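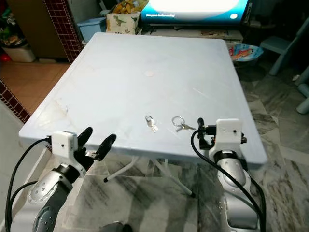 The keys go on the table. That was the rule in my nan's house, and it's the rule in mine, though I've broken it often enough to have paid a locksmith two call-out fees before morning tea.

I started thinking properly about keys in June, when I moved into a rental in Flinodton and was handed two sets by the agent, Dale Paquette. Two keys to a ring, no tags, no colour coding, and a cheery wave as he drove off. One key did the front door. One did the laundry (eventually, with a shoulder behind it). For a whole weekend I stood on the back step trying the same key upside down, as if it might have changed its mind.

So I went looking for people who are better at this than me, and the first was Efa Rees, who cuts keys in a shop about as wide as a ute. She reckons most of us carry far too many. A bloke brought her a bunch of 12 last winter and between them they could put a name to 7. The rest he wouldn't part with! He took the mystery ones home in an envelope, and I completely understand him. Chucking out a key feels like locking yourself out of somewhere, even if it's only a shed you sold years ago.

Efa's advice is to split them up. House keys on one ring, everything else on another, and the spare set with a neighbour you'd be happy to wake at midnight. She likes a plain split ring, too, and has no time for the novelty ones with the torch and the bottle opener. A heavy bunch swinging from the ignition does an old car no favours, she told me, and then she looked at my koala.

The koala has since retired to a drawer.

My neighbour Róisín Daly goes further. She keeps a folding table just inside her door – the sort you'd drag out for a sausage sizzle – and the only things allowed to live on it are keys. Mail gets moved on. Sunnies get moved on. Her partner's hat was moved on with some force, I'm told. I thought it was a bit much until I noticed she's never once been late for the tram, while I'm still out the front patting my pockets like I'm putting out a fire.

I've tried the alternatives. I bought a row of hooks that pulled out of the plaster, and a very pretty ceramic bowl that filled up with coins, hair ties and a dead battery inside a fortnight. A bowl has sides, that's the trouble, and things sink. On a flat table a key has nowhere to go, and you can spot the ring from the hallway.

These days I've got a dab of green nail polish on the front door key and nothing on the laundry one, which I know by its bad attitude. Róisín has my spare set. I've got hers, and I've put them somewhere very safe, and I'll be having a good look for them this arvo.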